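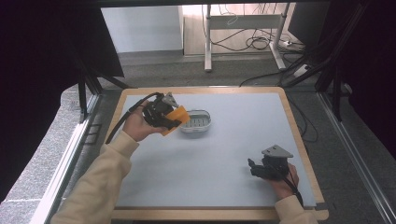
Sponge and soap dish on a white tabletop.

Search this site Enter keyword Go

Thu 23 July
By the workplace travel editor

Running a works bus for people who start at five in the morning

The shuttle between Fulta station and the Iltico industrial estate has been going for a little over two years. It is paid for jointly by the employers on the estate and carries their staff free of charge. I spoke to the woman who runs it, who asked to be described only as the travel manager, first in the spring and again this month.

She came to the job from a bakery on the estate, where she drew up the shift rotas. Her view is that most staff transport is planned for people who work office hours, and that the early shift gets whatever is left.

"The first public bus gets to the estate at ten to seven," she said. "Our earliest shift starts at five. If you haven't got a car you're either paying for a taxi or you're cycling on an unlit road. People were turning down jobs over it. One of the packing firms had people accept, do a week and leave."

The employers had already tried a car share board. It was a sheet in the canteen at first and then a page on the staff intranet, and it produced three regular lifts. She did not think the idea was bad, but said it fell apart whenever somebody changed shift or went on holiday.

"You're asking one person to be responsible for getting three others to work. They get fed up with it. If they're ill, four people are missing."

The shuttle started with one vehicle, a 33-seat midibus hired with a driver. It did two trips in the morning and two in the evening. She says the vehicle was too big for the five o'clock shift and too small for the eight o'clock one, and that they knew this within a fortnight but were tied to the contract.

"We signed for a year. I'd tell anyone doing this to ask for a three-month break clause, even if the day rate goes up." 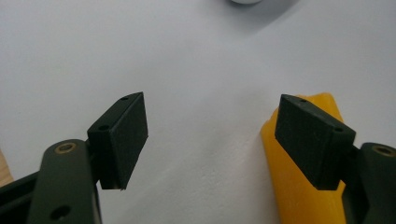
Drekarska, March. The depot is on the edge of the village of Drekarska, behind a tyre fitter, and two smaller vehicles are now kept there overnight. At the time of my first visit the scheme had just changed over to them, and the travel manager was still redoing the timetable by hand every Friday.

Staff book their seats through a system called Ki, which sends a text the evening before with a pick-up time and place. Bookings close at eight. I asked what happens to somebody who misses the cut-off.

"They can turn up and if there's a seat they get it. We've left people behind maybe a handful of times. What we don't do is hold the bus. We did at the start, and you'd have twenty people late because we'd waited for one."

No-shows were the bigger problem. In the first winter a quarter of booked seats on some trips went unused, mostly because people booked the whole month in one go and then forgot about it. The employers wanted to charge for missed trips. She argued against it, and they settled on a rule that three missed trips in a month means you can only book one day ahead for the next month.

"That was enough. It's a nuisance and people don't like it, so they cancel when they should."

The shuttle now makes 2000 passenger journeys in a normal month, and 130 people are signed up across the estate. Most of them travel on the early and late shifts. Day staff tend to use it in bad weather and drive the rest of the year, and this makes the eight o'clock trip the hardest to plan.

Costs are split by the number of staff each firm has registered, whether they travel or not. Two of the smaller employers objected to this, and one left and came back. She would not give me the annual figure but said it was lower than the cost of the overflow car park the estate had been thinking about.

"They'd had quotes for tarmac, and the quotes helped me more than anything I said about getting people out of their cars."

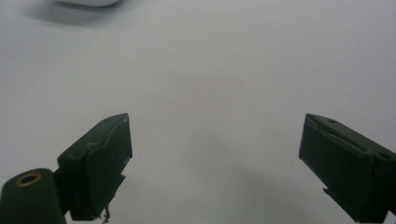 The stop at Fulta station has caused more argument than the money. The shuttle was given a bay at the far end of the forecourt, past the taxi rank, and to reach it the driver has to pass between two kerbs that were built out when the crossing was moved. She had a sketch of it, with the kerbs coming in from either side. Their shape on paper is much like the two dark green fingers in the picture just above, leaning in towards each other with a gap left in the middle, and the gap is what the driver has to aim for. The old midibus could get through only if no taxi was standing over the line. The smaller vehicles manage it, though one has already lost a strip of trim.

"We've asked for 25 minutes in the nearer bay in the morning, before the taxis need it. We've been asking since the first month."

There is no shelter at that end either. On wet mornings people wait under the station canopy and walk over when they see the headlights, and it adds a couple of minutes to every trip. She has put those minutes into the timetable.

I asked what she would change next. She wants a Sunday service, as two of the firms have started weekend shifts and their staff are back to sharing taxis. She would also like the return trip after the late shift to drop people nearer home instead of at the station, where the last train has often gone.

"It would take twenty minutes longer and the driver's hours don't allow it at the moment. If we moved the depot run we might get there. I'm working on that over the summer."

The operator's contract comes up again in the autumn. She said the break clause would be in it this time.

Contact us | Copyright, all rights reserved | Back to top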